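December 4, 2024

Denim day. Washer started before breakfast, cold supply line noticeably slower than last week. The inlet screen on the Venus probably needs cleaning again. I did it in June and wrote on the side of the cabinet in pencil that I had, but the pencil has rubbed off where the broom leans.

Load one: jeans only, all turned inside out, zippers closed, buttons left open. I used to close the buttons. The waistband dries flatter with them open and the buttonhole stitching seems to take less strain in the spin. Half a scoop of Dorna, the unscented powder. The liquid leaves a film in the drawer and I have stopped buying it. Cold wash, medium spin. High spin puts hard creases behind the knees that survive drying and most of the next day's wear.

Water meter before the load: 2875. I forgot to read it after, so the figure is useless, but I had already written it down.

While the drum ran I went through the black pair with the bad pocket. The left front pocket bag has worn through along the bottom curve, a hole big enough for a key. Previous repair was a straight line of stitching above the hole, which made the pocket shallower and pulled on the facing. I took that out with the seam ripper and put a patch over the whole lower corner, cut from an old pillowcase. Cotton, tight weave, edges turned under twice. Two rows of stitching on the curve, clipped between. The machine skipped stitches where the patch meets the side seam allowance (four layers of something plus the felled seam), so I finished that inch by hand with a backstitch. Needle size was wrong for it. Need to order the heavier ones from Hajji when I order the zipper.

The zipper: brass, for the gray pair. Hajji has it in two lengths and neither is the length of the old one. Will take the longer and shorten it from the top.

Load one out. Nothing ran. The new dark pair went in with the rest for the first time and I checked the drum gasket with a white rag, which came away faintly blue, and the lighter pairs show no change that I can see. I will keep it with the jeans and away from the towels for a while longer.

Dryer temperature on the low setting read 119 on the probe thermometer, taken with the probe hung through the door seal. Last month's note says the same setting felt hotter, but that was by hand and I would not trust it. Ran the heavy pairs for 30 minutes, then pulled them and hung them by the hems from the Dremer rack. The rack has developed a lean toward the window. One of the side hinges has a plastic bushing which has cracked through. I turned the rack around so the weight sits over the good hinge. It will hold until I find a bushing.

Hems down versus hems up, since I keep changing my mind about it. With the waistband at the bottom, the weight of the wet waistband pulls the legs straight and the outseams come off the rack nearly flat. The pocket bags take longer to dry that way because they hang closed against the front. With the waistband at the top the pockets dry faster and the knees stay bagged. Today all hems up on the clips, waistbands hanging, pockets pulled out like ears. Dry time was acceptable. The clips leave a small mark in the hem, visible on the black pair only.

Folding. I have been doing it three ways and the drawer shows it, so I am writing down one method and will use it for every pair.

Lay the jeans face down. Smooth the seat first, then work toward the hems, moving any slack out at the leg opening. Bring one leg over the other, outseam to outseam, and line up at the waistband before the hems. If the hems disagree by less than a finger, leave them. They disagree because the legs have twisted in the wash, and forcing the hems together puts a diagonal ripple at the thigh. The point of the seat sticks out past the line of the legs; tuck it in so the long edge is straight. Then hem to just short of the waistband, then in thirds from the fold. The finished piece should stand on its edge in the drawer without help.

The part that goes wrong is the second step. When the legs are only partly on top of each other and the waistband is pulled to one side, the top leg rides across the bottom one and the inseams no longer stack. Pulling harder at the waistband does not fix it. Let go, go back to the crotch seam, flatten there, then bring the waistband around. A speckled or patterned surface hides lint but also makes it harder to judge whether an edge is straight, and a grid nearby is some help for the eye if there is one. 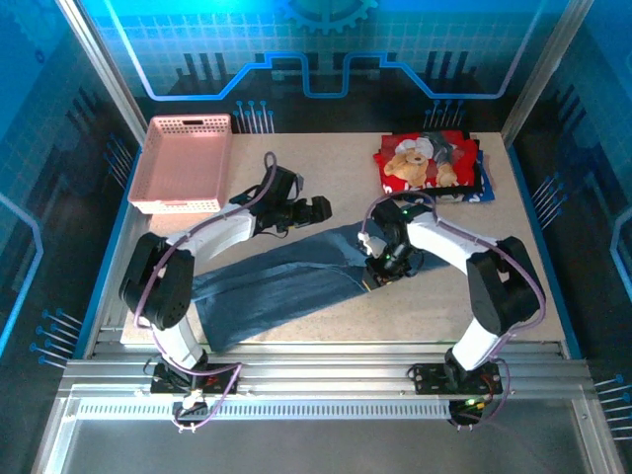
Blue jeans, medium wash, on the diagonal. Legs flat and partly overlapping, held at the waistband.

Faded areas on a blue pair are worth a look before folding. I put the fold lines away from them where I can. A crease that falls in the same faded band every week will turn white there first and then fray. With the thirds method the upper crease lands mid-thigh on the long pairs, which is where most of mine have already gone pale. Shifting the first fold up by the depth of the hem moves it clear. Noted for the method above, though it makes the finished piece slightly thicker on one side and it stands less well.

Storage: the bottom drawer takes the jeans on edge in one row with the heavy pairs at the back. The pair with the patched pocket is in front so that I wear it and find out whether the patch chafes. The gray pair stays in the mending basket until the zipper comes.

Rinsed the detergent drawer, wiped the gasket, left the washer door open. Lint screen on the dryer cleaned twice, the second time after the dark pair, lint noticeably bluer. Swept behind the rack and found the missing clip spring, rusted. Threw it out.

To do: inlet screen. Bushing, measure the pin first. Hajji order, to include the zipper, heavy needles and a spool of the gold topstitching thread if they still carry the thick one. Check the black pair's patch after its next wash, in particular the hand-stitched inch. Read the meter both times.

Towels tomorrow.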